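3.2 Materials and sorting procedure

The boards used in the study came from two collection points, Brerkivberg and Torkomo, both of which accept discarded office and household computers from the public and from small firms. Collection at both sites is unsupervised, so the age, make and condition of the machines could not be fixed in advance. We therefore treated the delivered stock as found, and recorded for each unit only the form of the case, the type of processor mounting and whether memory was still fitted. Units with visible fire damage or leaking capacitors were set aside and do not appear in any of the results.

A total of 3622 units passed this first check. Laptops and all-in-one machines were then removed, as their boards are cut to irregular shapes and would have made the comparison of mass per unit area in Section 4 unreliable. The final set held 3000 desktop boards. Nga Tôn carried out the first sort and Hiếu Ninh repeated it without sight of the earlier labels. Where the two sorts disagreed, the board was examined again by both and given a single label before shredding.

Boards were assigned to one of two groups according to the state of the processor mounting. Group A held boards with the processor still in place. Group B held boards from which the processor had been taken before delivery, leaving the socket empty as in Figure 2. The distinction matters for the gold balance. Much of the gold in a complete desktop assembly is found in the plating of the processor package, the memory contacts and the edge connectors, and a board that has lost its processor enters the shredder with a lower gold content than its mass would suggest. Earlier work on mixed board scrap has tended to report a single mean grade for the whole stream, which hides this effect and may account for part of the wide spread in published values.
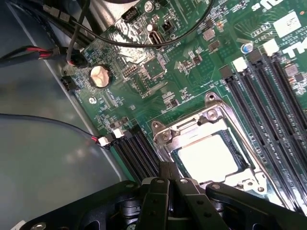

Figure 2. Desktop motherboard in its chassis tray, with the processor socket empty and the retention frame open.

Socket parts were left on the board in both groups. Removing the retention frame by hand would have lowered the iron content of the feed, but it is not done at the Sầm plant, where the shredded material was to be treated, and we wished the feed to match normal working practice. Chassis trays, drive cages and power supplies were removed and weighed separately. Heat sinks were also removed, along with any fan attached to them, and the residue of thermal paste was wiped off with a dry cloth. No solvent was used at this stage.

Coin cells were taken out by hand before shredding. Boards on which the cell was soldered in place were passed to a separate bench, where the legs of the holder were cut. Plastic slot covers and cable ties were left on, as their mass was below the resolution of the floor scale.

3.3 Shredding and sampling

Each group was shredded in a Trekiveck twin-shaft unit and then milled until the whole of the material passed the screen. The shredder was run empty and brushed out between groups to limit carry-over. Dust from the extraction line was collected in a separate bag for each group and returned to the milled material before splitting, given that fine dust from circuit boards is often richer in precious metals than the coarse fraction and its loss would bias the grade downwards.

The milled material was reduced with a rotary splitter. Portions for acid digestion were drawn from the final split and dried to constant mass. Each portion was digested in aqua regia, filtered, made up to volume and measured for gold, silver, palladium and copper. Blanks were carried through the full procedure with every batch. The filter residue, mainly glass fibre and undissolved resin, was dried and weighed, and the result was used to check the mass balance.

Sampling error was expected to be larger than the error of measurement. Gold in milled boards occurs as thin flakes that bend and roll during milling and do not break down in the same way as the brittle laminate, so that a small portion may contain too many or too few of them. The treatment of this error, and its effect on the difference between the two groups, is set out in Section 4.1.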